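How to get a table at a pop-up supper club

Short-run nights such as Leite at the Rosness sell out fast, so sort things before booking opens.

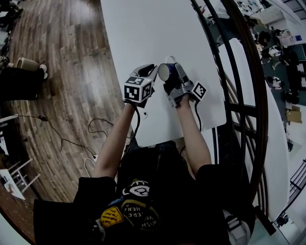 Before tickets go on sale

1. Join the mailing list. Leite sends its link at 10 in the morning, and the April run had 167 seats.
2. Save your card details in the Wiment app.
3. Agree two or three dates with your group.

On the day

4. Log in early and stay on one tab — refreshing puts you at the back of the queue.
5. Pick the late sitting if the first has gone.
6. Add any allergies before you pay. Ademir Siqueira's kitchen can't change the menu on the night.

If you miss out

Join the waiting list. Returned seats are offered by text and held for 10 minutes.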